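Hoswood library to close for floor and heating work

February 9, 2026

The Hoswood public library will close its main building for 3 months this spring while the heating system and most of the ground floor are replaced. A smaller branch will run from the former Pinheiro furniture store on the main street until the work is finished.

The town council approved the plan at its last meeting. The boilers date from the opening of the building and have failed several times this winter, most recently during the school break, when the reading room had to be shut for two days. The floor above the pipes has also sunk along the north wall, and the shelves there were emptied in November.

Library director Graça Cardoso said the two jobs could not sensibly be done one after the other. "The pipes are under the floor. If we take up the floor to reach them, we are not going to put the same floor back," she said.

The temporary branch will have room for children's books, new fiction, newspapers and 389 large-print titles, which are among the most borrowed items in the collection. The rest of the stock will go into storage at a warehouse outside town. Readers can still request stored books, and a van will bring them in twice a week. Requests made before noon on a delivery day will normally be filled by the next one.

Loans that fall due during the closure will be extended automatically. No late fees will be charged until the main building reopens, and the book drop by the parking lot will stay in use except for a few days when the entrance is being repaved.

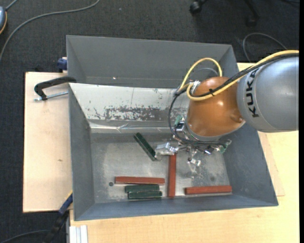
The children's section will be the first part of the new ground floor to be fitted out. It moves from the back of the building to the front, next to the windows, and gets its own restroom and a place to leave strollers. Fernanda Rebelo, the children's librarian, asked families last fall what they wanted to see there, and 279 answered. Most asked for more seating and for a corner where younger children can play without disturbing people who are reading. The play corner will have building blocks in reddish-brown and dark green, long rectangular ones like the six in the gray metal bin, along with a low table and a rug. Rebelo said the board books will be kept in open boxes on the floor – parents had complained that the current racks are too high for small children.

Upstairs, little will change. The local history room keeps its present layout, although the map cabinets will be moved away from the outside wall. The study desks will get new lamps and more outlets, something students have been requesting for years.

Not everyone is happy with the timing. Debashish Gamage, who teaches at the high school, told the council that the closure falls in the weeks before final exams, when the study desks are full most afternoons. In response, the school has agreed to keep its own library open until 7 p.m. on school days. The temporary branch will have a few desks, but no separate quiet room.

Florêncio Frade, who has run the Vonum reading group for many years, said his members would manage. The group will meet in the back room of the Tason bakery during the closure. "We have met in worse places," he said. "One winter we met in a garage."

The main contractor is expected to begin by removing the old boilers, followed by the floor. Project manager Danang Sitompul said the noisiest work would be done in the mornings and that the sidewalk on the north side would be closed to pedestrians for part of that time. Delivery trucks will use the rear lane, and neighbors will get a letter before any road is blocked.

Story time continues at the temporary branch at the usual hour, but space is limited and parents are asked to sign up at the desk. The computer class for seniors is suspended and will start again after the reopening. People already enrolled keep their places.

Volumes of the local newspaper from before 1950 cannot be consulted during the closure. Anyone who needs them for research should contact the library before the building shuts.

The opening hours of the temporary branch will be posted at both buildings and on the town website.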